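# Chapter 7: Learning from Two Hands at Once
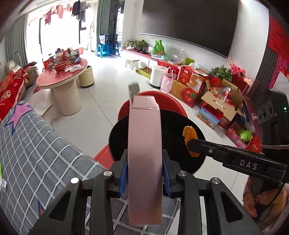

A reader of the draft edition, signing only as Nekar, wrote in to ask why a whole chapter should go to two-handed work when most of the tasks we set for robots could, with a bit of patience, be done with one. It's a fair question, and I've carried it with me through the rewriting of these pages.

My answer begins in the kitchen. Try to open a jar, or fold a tea towel, or peel an orange, with one hand tucked behind your back. You'll probably manage it in the end, but you'll lean on the bench, or pin the thing against your chest, and what you'll have done is recruit some other part of yourself as a second hand. One hand steadies and the other works, and the two swap roles so easily that we hardly notice. A learning method that records only the working hand has thrown away half the lesson!

In Chapter 6 we collected demonstrations by teleoperation, with the operator at a desk and the arm some distance off. The approach in this chapter leaves the arm out of the collecting altogether. The demonstrator holds a gripper in the hand and does the job with it, wherever the job happens to be — a lounge room will do nicely — and each gripper's opening and path through space are logged as the work goes on. The arm comes later, at training's end, and has to make sense of motions it never performed.

The running example is the Dillberg study, which gathered 3066 demonstrations across 193 homes. Its authors trained 2 policies on the same data. The first, called Stiten, treats the left and right grippers as separate learners that share a view. The second, Cordeiro, predicts both paths together, so that a tug on one side can be answered by a firmer hold on the other. Stiten did perfectly well at picking up and putting down, and fell behind as soon as an object had to be held still for the other gripper. We'll spend a good deal of this chapter on the reasons (the tidy explanation turns out to be only partly right).

You'll want the coordinate transforms from Chapter 3 close by, and a pot of tea wouldn't hurt either.

## 7.1 Putting two paths on one clock

Suppose the left gripper's log starts a fraction of a second before the right's. For a single gripper that delay is harmless — the whole path simply shifts along in time. With a pair, it changes the meaning of the demonstration, and we begin by working out how large a delay a policy can tolerate.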